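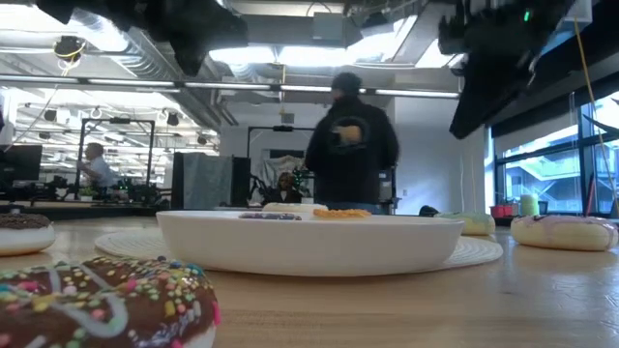 4. Setting up and looking after your Nevholm table

Parts list on previous page. If the bag marked Takico is missing (bolts, washers, hex key) stop and ring us, quote part 1547.

1. Lay the top face down on a blanket. Not on the box, the staples scratch.
2. Fit the legs. Finger tight only at this stage.
3. Check the legs sit flush, then go round with the hex key. Firm, no power drivers.
4. Turn the table over. Needs 2 people – it weighs roughly 56 kg with the legs on.
5. Adjust the feet until it stops rocking. Clockwise to lower.

CAUTION: Never drag the table. Lift it, even for short moves. Draging loosens the leg bolts.

Daily use

Woven placemats under bowls and dishes are fine. Shake the crumbs out now and then, icing and sprinkles too, they stick if left. Hot pans need a proper trivet.

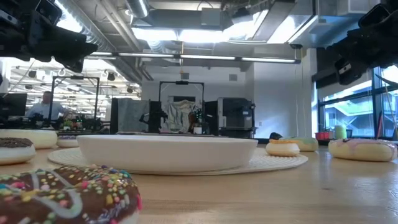
Same goes for vases and plant pots – use a saucer and wipe underneath weekly. Spills, straight away with a soft dry cloth.

Cleaning

1. Mix a few drops of washing-up liquid into 500 ml warm water.
2. Wring the cloth out well. Damp, not dripping.
3. Wipe along the grain, dry with a second cloth.

NOTE: No bleach, no scouring pads, no spray polish. Varkico cloths are ok but rinse them first.

Retighten all bolts after the first month and agian each July. Spare feet from the Karabulut shop, ask for Necati Oral at the parts desk.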